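Evaluation of the Skelen Hand-Held Gripper Kit for Packaged Food Handling
Final Project Report, Robotics and Automation Diploma Program
Submitted Apr 18, 2023
Prepared by: Chun-hung Su, Hoi-yan Ko and Su-chen Yuen
Supervisor: Howard Treloar

1. Purpose

This report presents the results of a student evaluation of the Skelen hand-held gripper kit, supplied by Taltanero on a term loan. The program is considering the kit for the second-year laboratory stream. The supervisor asked the project group to determine whether the kit is suitable for recording demonstrations of everyday handling tasks, and whether students with no earlier training could use it safely and get consistent results.

The evaluation was limited to packaged dry food. Bags of this kind change shape when they are squeezed, and the group's earlier coursework at Stustdale had dealt only with rigid blocks and cylinders.

2. The kit

Each Skelen unit is operated by hand. The user closes the jaws with a trigger, and a camera mounted behind the linkage records the work from the user's point of view. The kit on loan contained 2 units, a set of spare jaw pads, a charging dock and a printed manual. The recording software was supplied separately and had to be installed on the laboratory computer by Tien-fu Tse, the laboratory technician.

The price quoted to the program was $2,724 including freight. Replacement pads are sold in pairs. The group was not given a firm price for replacement linkage arms and recommends that one be obtained before any purchase.

3. Method

Three tasks were defined:

Task A. Grasp an upright bag and hold it steady.
Task B. Pick up a sealed bag from beside a tray and place it in a compartment.
Task C. Pass a bag from one gripper to the other.

Each task was attempted 40 times. The operator changed after every set of ten attempts. A trial was recorded as successful if the bag was not dropped, the packaging was not torn and the camera view of the jaws was clear for the whole recording. Trials were limited to 50 seconds, measured from the start of the recording.

Bags were inspected before each set. Any bag with a damaged seal was removed from use. Food used in the trials was marked and was not eaten afterward.

4. Observations

Task A gave the fewest difficulties. The padded jaws held thin plastic without slipping, provided that the operator took the bag well below its contents. When the bag was taken too close to the zipper, the film folded unevenly and the bag leaned to one side. Clear film also produced bright reflections under the ceiling lights, and these made it harder to judge jaw position when the recordings were played back.

Task B required more practice. Vacuum-sealed bags are stiff and offer little loose material to grip. Operators had the best results when they closed the jaws, moved them alongside the bag, and opened them only once the approach was settled.

Gripping a clear zip bag, and the closed jaws between the tray and a sealed bag of soup mix:

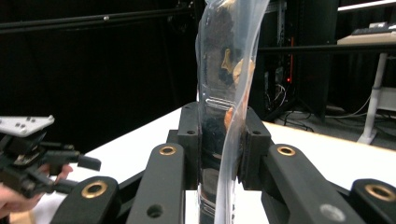
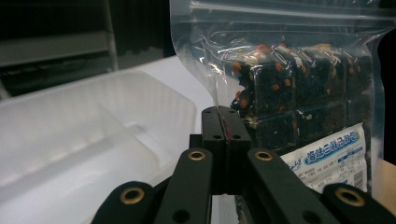 Task C was the least consistent of the three. The two operators had to agree on a spoken signal before the second gripper took the load, and several early trials failed through poor timing. The manual has no guidance on transfers of this kind. Ms. Ko prepared a one-page instruction sheet, attached as Appendix B, and later sets were completed with fewer drops.

Operators also commented on fatigue. The weight of the unit was acceptable for short sets, but the trigger spring was considered heavy by everyone with smaller hands. The supplier offers a lighter spring, which the group did not test.

5. Comparison with the current equipment

The program now uses the Ketilsson bench gripper, which is fixed to a stand and controlled from a keypad. It remains the better choice for teaching force measurement, as its readings can be logged directly. It cannot be moved freely through a task, however, and setting it up takes a large part of each laboratory period. The Skelen units were ready for use within a few minutes of being taken off the dock.

6. Recommendations

The group recommends that the program purchase one Skelen kit for the next intake, subject to the following conditions:

The lighter trigger spring should be requested with the order.
Spare pads should be kept in the laboratory, as the edges showed wear by the end of the trials.
Overhead lighting should be diffused when clear packaging is used.
The Ketilsson unit should be kept in service for the measurement unit of the course.

Trial sheets for all three tasks are provided in Appendix A. The recordings are held on the laboratory computer, and requests for access should be made to Mr. Tse.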